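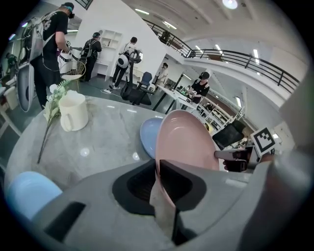 最終更新:5月

Plovov「Namis」ハンドグリッパー 公開デモ体験レビュー
評価:5点中3点

ロボットの公開日だというので、人型のやつがお茶でも出してくれるのかと思って行った。出てきたのは皿で、持つのは私だった。

NamisはPlovovが作っている手持ち式のグリッパーで、人間が握って家事の真似をし、その動きを記録してロボットの教材にする。つまり、将来ロボットに皿を片づけてもらうために、いま人間が皿を片づけている。回り道のような気もするが、うちの食洗機も予洗いを要求してくるので、世の中そういうものかもしれない。

会場はCurnsideの作業場。受付で渡された入館証の番号が1208で、夕方までそれで呼ばれた。案内役のYvette Gagnonさんだけは最初から名前で呼んでくれた。ありがたい。

中は白い壁に中二階つきの明るい部屋で、工場というより、引っ越しが八割がた済んだ設計事務所に近い。黒い帽子にヘッドセット、背中にはケーブルの垂れたリュックという人がカウンターに屈みこんで黙々と何かをやっている。見学者に愛想を振りまく気配はまったくない。公開日用の笑顔を見せられるよりずっとよかった。

持った感じ

まず、でかい。写真で見るより、と書きたいところだが写真で見てもでかい。灰色の樹脂めいた胴体はつるりとしていて、角がないのは助かる。重さは仕様表を見ていないので書かない。10分持つと前腕が「ところで」と話しかけてくる程度、と言えば伝わるだろうか。体験枠は30分で、後半はずっと話しかけられていた。

握りの太さは私の手には一回り大きい。隣の枠にいたJaxon Kennedyさんは手が大きく、片手で軽々と扱っていた。サイズ違いはないのかと聞くと、Gagnonさんは「よく聞かれます」と答えた。あるともないとも言わなかった。

皿

課題は、大理石柄の丸テーブルで皿をつかんで移すこと。皿はピンクと青系で、どれも艶やら色味やらが微妙に違う。平らに置いた皿は薄すぎて爪が入らず、私は最初の3回とも、皿をテーブルの上でただ押して歩いた。犬の散歩である。

コツは縁を挟んで立てることだそうだ。教わってからは急に楽になった。黒い爪が縁をくわえると思いのほかしっかり止まり、傾けても皿が回らない。陶器のつるつるした面でこれは立派だと思う。ピンクの皿を立てたまま持ち上げたときは、声が出た。自分の手ならば三歳児でもできる作業なのに、道具越しにやると達成感がある。UFOキャッチャーの商売がなくならない理由がわかった。

困るのは、つかんだ皿が自分の視界をふさぐこと。ピンクの後ろに青い皿があると、どのくらい離れているのか見当がつかなくなる。一度こつんと当てた。音だけで済んだが、Gagnonさんは音のした方を見ず、私の方を見た。

マグと花

同じテーブルに生成り色のマグと造花もあり、時間が余ったので挑戦した。マグは取っ手が横を向いていると楽で、奥を向いていると一気に難しくなる。ならばテーブルの反対側に回ればいいのだが、なぜか意地になって手首の方を曲げる。帰宅して湿布を貼った。

造花は茎が長いぶん、どこをつかむかで全部決まる。端をつかむと花が釣り竿の先のように揺れる。真ん中をつかめばよろしい。記録係のRosaire Simardさんによれば、下手な動きも捨てずに残すことがあるらしい。私の散歩する皿がいつかどこかのロボットに受け継がれるかと思うと、申し訳ないような、少し誇らしいような。

気になった点

開閉の感触はいい。指の動きに遅れずについてくる。その代わり、どのくらいの力で挟んでいるかは手に伝わってこない。陶器の縁をつかんでいる最中に「強すぎるかも」と思っても、確かめる方法が「割れるかどうか」しかないのは落ち着かない。

床のケーブルも一考してほしい。白いのが灰色の床をうねっていて、私は二度またぎ、一度踏んだ。機材を背負って歩いている人たちは平然とよけていたから、慣れの問題ではあるのだろう。

昔、別の会社の展示でWiegandという据え置き型の操作装置を触ったことがある。あちらは椅子に座って動かせたので腕は楽だったが、操作を覚えるだけで半日が終わった。Namisは握れば動く。説明は正味ひと息で済み、そこは比べものにならない。

質疑

最後に開発のZachary Petrenkoさんへの質問時間があった。参加者の一人が、皿を200枚運んだらロボットは覚えるのかと聞いた。答えは「皿によります」。別の人が、では家の皿なら、と重ねると「家にもよります」。誠実な人だと思う。値段の質問には、個人に売る予定はまだないとのこと。レビューの立場がないが、こちらもまだ買う予定はない。

こんな人に向く

ロボットが踊るところを見たい人には向かない。自分の手が毎日どれほど面倒なことをしているか、一度外から眺めてみたい人にはすすめる。体験枠は昼過ぎが空いていた。袖のゆったりした服は避けること。握りに引っかかる。

減点の内訳は、重さで一点、力加減がわからないことで一点。ケーブルの件は踏んだ私にも責任があるので引いていない。

その晩、家で皿を洗った。素手だと早い。

追記:サイズ違いについてメールで問い合わせたところ、Eliécer Telloさんという方から返事が来た。小さい握りは試作中だそうだ。次の公開日に間に合えば、また触りに行って点数を直す。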